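The Kitchen Drawer, and Other Places I Have Lost the Argument

I moved to Postthorpe in November with 23 boxes, one of which was labeled "kitchen, misc." That box has now been moved four times in nine years and I have never fully unpacked it. I know there is a melon baller in there. I have bought melons, on purpose, and still cut them with a knife.

My mother kept a tidy kitchen. Mine is more of a holding area. Things arrive on the counter on their way to somewhere else and then settle down and raise families. The mail from the Trulton water company has been next to the toaster so long that I dust it.

So this winter I read a book on decluttering, all 302 pages of it, which I then had to find a place for. The author wants you to hold each thing and ask when you last used it. I held the fish kettle. I have never used the fish kettle. It went back in the cupboard, because what if somebody gives me a large fish?

Tzu-hsuan Tse, who lived downstairs from me in Haltlow, owned one pot, one pan and a good knife, and ate better than anyone in the building. I once asked where she kept everything else. She thought I meant the bathroom.

My own rule, arrived at after a glass of wine, is that nothing stays on the counter unless I use it every day. By that rule the counter should hold a kettle and a bag of pretzels.
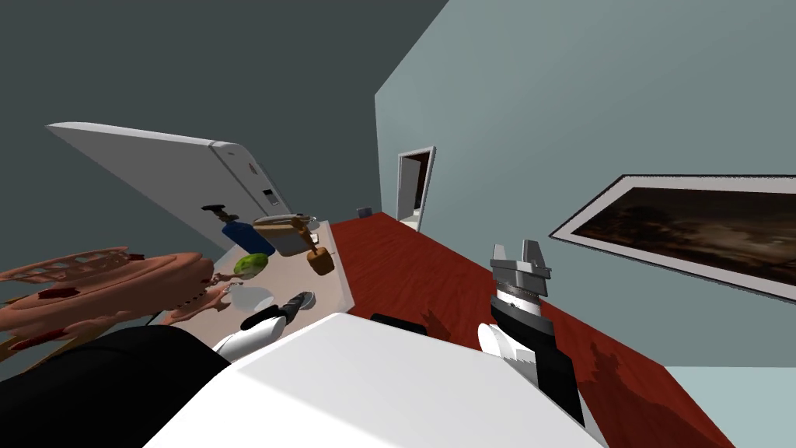
Last changed: 8th January, in the evening

A bottle, a small bowl and one boxy appliance strike me as a perfectly decent number of things for a counter. I could live like that for a week, maybe, before the mail crept back in.

The melon baller is still at large. I did get as far as cutting the tape on the box, and right on top was a second fish kettle lid, which doesn't fit the first fish kettle. If you live near Postthorpe and are missing a lid, it's oval and slightly dented, and I would like it gone by the weekend.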